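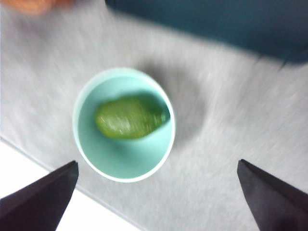 tin_lantern commented: Are you moving the arm by hand or driving it with a second controller? It changes the answer a lot.

Teaching an arm to put a bowl on a tray - how consistent do the demos need to be?

kelpbed
Posted 2018-02-25

I'm recording demonstrations by remote control with the Vurus teleop software. The task is to pick up a bowl with something in it and set it on a tray. There are two cameras, one fixed at the side and one on the wrist. I have 50 demos so far and each takes almost 18 seconds.

My problem is that I don't do it the same way each time. Sometimes I grab the near side of the rim, sometimes the far side, and I pause a lot when I can't judge the depth. The bowl also lands on different parts of the tray. Should I throw these out and start over? 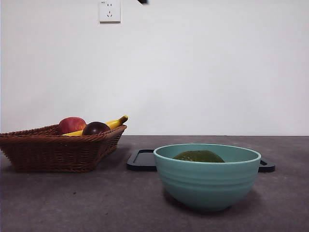 Side camera view. Bowl in front of the tray, basket on the left.

EDIT: It's all by remote control. I haven't tried guiding the arm by hand.

Fetstead_Sheds

Don't throw them all out. Where the bowl starts and where the tray sits should vary, so leave that alone. What you want to keep the same is your method. Pick one side of the rim and always go for that side. If half your demos go left and half go right, the arm can end up heading for the middle and getting neither.

Long pauses are worth trimming. The arm will learn to stop where you stopped. I cut mine in the playback window, but keep a short wait at the moment the fingers close, so the grip has time to settle.

For where the bowl lands, decide what counts as done before you record any more. "Anywhere flat on the tray" is fine if that's really what you want. If you want it near the back edge, say so in your notes and redo the ones that miss.

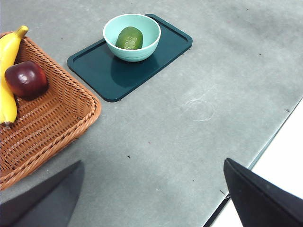 Wrist camera, bowl on the tray.

Also watch your speed. New drivers creep up to the bowl and then swing the arm away fast once they let go. A fast swing smears the wrist picture, and those parts of the recording don't teach it much.

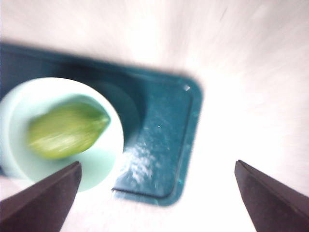

So slow down on the way out as well as on the way in. It feels silly when the job is already finished, but go back over your 50 and see how many have a clean view right after the release. I'd redo the worst ones first and train again before doing anything else.

marinho_arms

just do more demos. worked for me

kelpbed

Thanks both. I've settled on the near side of the rim and I'm going through the old ones now. The pauses are worse than I remembered.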